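Filed under: Robots & Making > When Things Break

The Gevus arm had been stacking blocks in our simulator for 40 nights straight when it decided one of them wasn't there. No alarm, no red light – it just kept driving the wrist down and logging "move complete" every time. I found 495 of those in the morning, each one a lie!

Fergus McIver, who wrote most of our collision code, spotted it before his coffee was gone. Somebody (fine, me) had loaded the tall block with its contact shape switched off. Run that on the real arm and you've got a bent wrist, or a bent finger if Siobhán is reaching in. 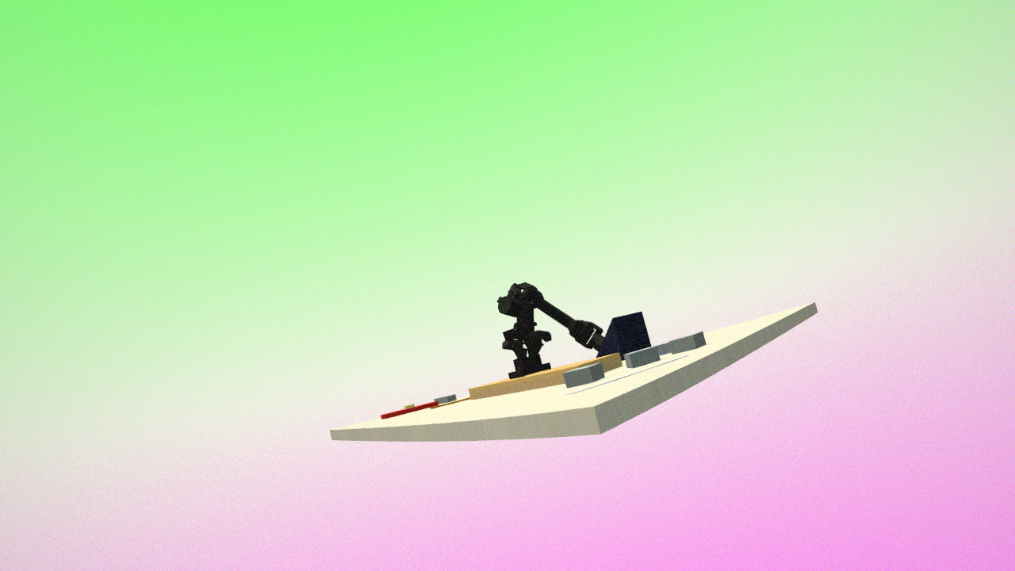
The simulated arm with its tip down at the dark blue block. Render: Elspeth Halliday

We've added a check that refuses to start if any shape is missing. It has stopped me twice since January.

Comments (2)

ruaridh_mk: Same thing bit us, except ours was the table.

Catriona F.: Does it log which shape is missing, or just quit?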